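About Us
Durnorus Homewares
Home / Shop / Wholesale / About / Contact

We make things for the kitchen bench. Mug trees mostly. Also paper towel posts, spoon rests, egg stands and a bread board that sells out every May and then we can't keep up. Small shop, small catalogue, and we like it that way.

Durnorus started in a single garage on Hilton Street with one lathe and a borrowed drill press. The first mug tree was made because the cupboard over the kettle was full. It had six pegs and it fell over. The second one had six pegs and leaned. By the time we had one that stayed put with a load of cups on it, friends were asking for them, then friends of friends, then the gift shop at Clostton took a box on consignment and phoned on the Saturday to ask for another.

We're still in Clostton. Bigger shed now, 435 square metres, with the workshop out the back, packing in the middle and a little showroom in front with a kettle that is always on. Come in and have a cuppa if you're passing, the mugs are right there on the trees so you can see how they hang.

What we make

The slanted tree is the one most people know us for. Oval base, one thick post set on a diagonal, pegs coming off it at different angles. The post leans so the cups hang out over the base and you can grab one without knocking the next. It takes up less bench than a round-base tree and it tucks in beside a coffee machine nicely.

Every new shape of mug goes on a tree before we say it fits. Big handles, tiny handles, the fancy faceted ones with six sides that everyone seems to be buying lately. We put brown paper down on the table, bring out a stand and try the cup. 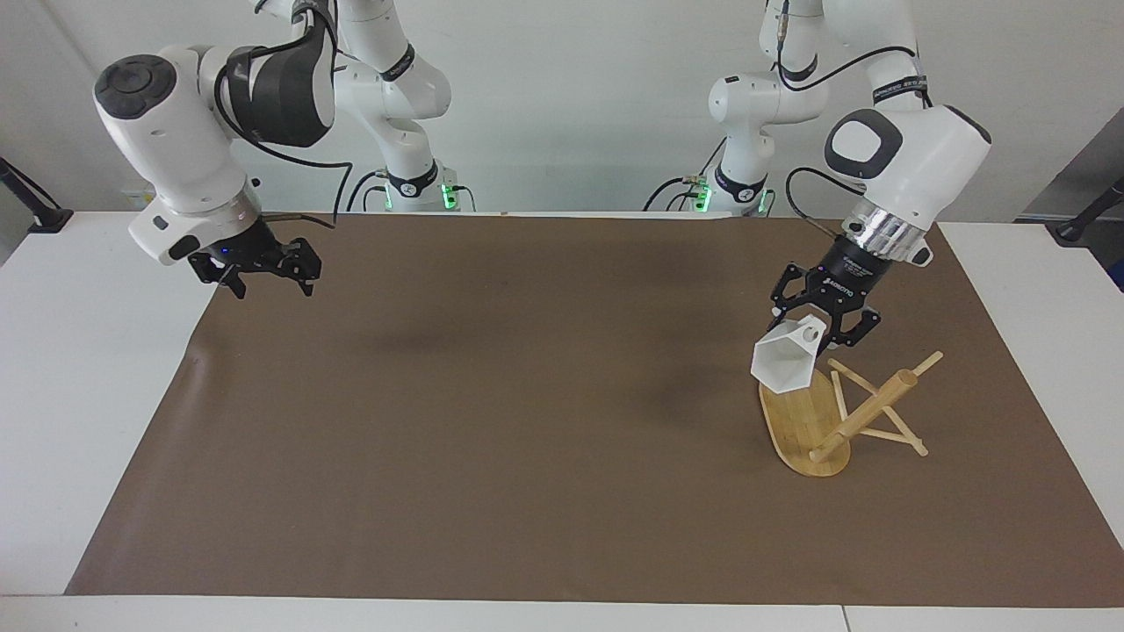

Slanted mug tree on the fitting table with a white hexagonal cup.

Things we look at on the fitting table: does the handle clear the peg, does the cup swing, does it knock the one below, does the whole thing feel tippy when you take one off. Tippy is the main one. A tree should be fine with all its mugs on and fine with one mug on the highest peg, and that second test is where a lot of cheap stands go wrong. We've sent plenty of our own designs to the kindling bin over it.

We also sell the Gidey, our straight-post tree, for people who want something more traditional. Same finish, round base, fits on a deeper shelf. It's the better pick for very heavy stoneware. If you're stuck between the two, measure the space under your overhead cupboards first and then ring us.

How it's finished

Sanded by hand after the machine, all of it. Peg ends rounded off so they don't catch a glaze. Then oil, a day to sit, more oil. No varnish on anything that touches a cup. The colour will deepen a bit over the first year, especially in a sunny kitchen, and no two bases have the same grain so please don't send us a photo asking for that exact one. We do try, but no.

Coffee rings wipe off if you get to them the same day. If you don't, fine sandpaper and a dab of oil. Don't put it in the dishwasher. Dont soak it in the sink either, we get one of those a month and there's not a lot we can do once the base has cupped.
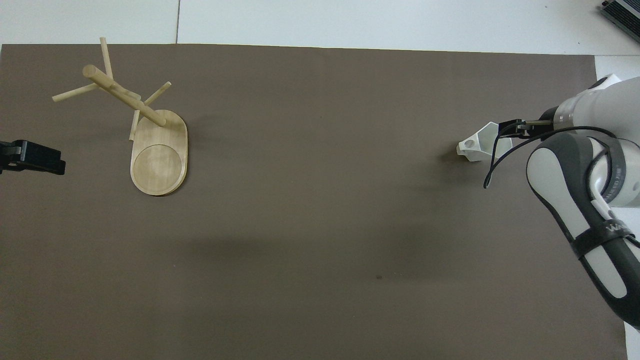
MUG TREES & STANDS

Four pegs is the size we suggest for most homes. Two people, two guests, done. Four also leaves decent room between cups, so wide soup-style mugs will go on without touching. There's a six-peg version for bigger households and share houses, taller post, longer base. It needs more space than people expect – check the measurements on the product page before ordering, returns on these are a pain for everybody.

Pale wood is our standard. We did a dark stain for a while and it looked smart but it showed every scratch, so it's gone from the catalogue. If you've still got one of the dark ones and want a replacement peg, email us, there's a jar of them on the shelf somewhere.

Pegs are replaceable on everything we've made since moving into the shed. They tap out and tap in. A spare set is cheap and we keep them ready to post. Older trees have glued pegs, and those need to come back to the workshop. No charge for the repair, you just cover the postage.

Who buys them

Mostly people with too many mugs. Also cafes, motels, a few office kitchens, and the odd school staffroom. We supply 70 stockists now, from hardware shops to galleries, and each one still gets its boxes packed at the same bench as the website orders. Wholesale minimum is 3 trees, mixed is fine. Price list on request.

For cafes we do a longer base on order. Allow extra time for those as they're cut one at a time, and have your mug handy when you ring, because we'll ask how wide the handle opening is. Better still, post us one. It'll come back with the order.

Packing and post

Trees travel assembled. We tried flat-pack for one season and spent the whole of it answering emails about which peg went where. So now it's one box, post already in, paper wrapped around the pegs, cardboard collar on the base. The boxes are reused where we can so yours may have somebody else's logo on it. All the paper is brown kraft and can go straight in the recycling or under the kids' painting.

Orders in before 11 am usually go the same day. Pick-up from the showroom is free, and you can choose your own base from the shelf if you're fussy about grain. Bring a mug if you like. People do.

Seconds

Small knots, a wobbly bit of grain, a peg that's a touch darker than its neighbours. Nothing wrong with how they stand. They go on the bottom shelf in the showroom and don't go online, mostly as we never get round to photographing them. Best selection is Saturday morning before ten. Cash or card.

Visiting

Durnorus Homewares, Hilton Street end of the industrial estate, Clostton. Look for the roller door with the green trim, parking is out front. Showroom open weekdays and Saturday mornings, closed public holidays. If the door's shut and you can hear sanding, knock loud.

Trade and wholesale enquires through the Contact page. We answer in a day or two, longer near Christmas.

Shop mug trees
Spare pegs
Care guide
Stockists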